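**Shared kitchen, second floor: crockery, saucers and trays**

**Barkis** (kitchen representative)
Posted Friday, May 27, 2022

Members are asked to comment on the proposed wording for section 2 of the kitchen guidance before it is adopted. The draft reads as follows:

> Bowls are to be returned to the cupboard with their matching saucers. Spoons are to be removed from bowls before washing. Trays are to be wiped, dried and stored upright beside the bread bin.

The draft replaces the notice that has been on the cupboard door since October. Comments should be confined to section 2. Section 3, on the refrigerator, will be opened separately.

---

**Henriques**

I support the first sentence and object to the third. Trays stored upright beside the bread bin fall over whenever the drawer beneath is opened. I have raised this before. They should lie flat on top of the cupboard, as they did under the previous arrangement.

I would also ask that the word "matching" be explained. We have at least two patterns of white crockery with a dark rim, and new members cannot be expected to tell them apart.

---

**Lita_K**

With respect to the previous contributor, the top of the cupboard is out of reach for several of us. A tray which cannot be reached will be left on the table, and we shall be back where we started.

On the saucers, I see no great difficulty. The rim lines are brown on one set and blue on the other. A single sentence to that effect would be sufficient.

---

**Trerniletti**

May I ask whether the saucers are required at all? In my experience a bowl of soup is carried on a tray, and the saucer merely adds one further item to the washing up. If the saucers were put away in the lower cupboard, the question of matching would not arise.

---

**Henriques**

I cannot agree. The bowls become hot at the base and the tray does not help once the bowl has been set on the table. The saucers were bought with the bowls for this reason, and a replacement set was priced at 90 pounds when the matter was last considered. They ought to be kept in use and kept together.

I accept the point made by Lita_K about the height of the cupboard. I maintain my objection to the bread bin.

---

**Barkis** (kitchen representative)

Thank you for these contributions. I propose the following changes:

- "Matching" will be followed by "(brown rim with brown rim, blue rim with blue rim)".
- Trays will be stored flat on the lower shelf, under the chopping boards.
- Saucers will remain with the bowls.

The lower shelf is 10 centimetres deeper than the trays require, so the chopping boards need not be moved.

---

**Trerniletti**

I withdraw my suggestion concerning the saucers, although I should like it recorded that I made it. The lower shelf is acceptable to me provided that it is cleaned first.

---

**Tiago Matos**

I have read the thread and have one matter to add. The second sentence of the draft deals with spoons only at the point of washing. The ceramic spoons are more often chipped at the table - they are left standing in the bowl, someone lifts the bowl by the rim, and the spoon slides out over the edge. I would prefer the sentence to read: "Spoons are to be laid on the saucer or the tray before the bowl is carried."

This would also give Trerniletti a reason to keep the saucers. I am content with the lower shelf, and I can clean it on Monday morning if the chopping boards are taken out beforehand. As to the wording on rims, I would add that a bowl whose saucer cannot be found should be left on the draining board overnight, so that the pair can be made up the next day. 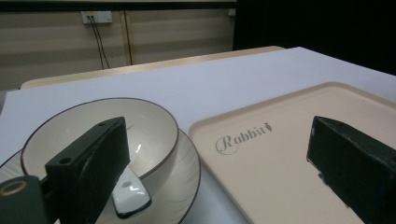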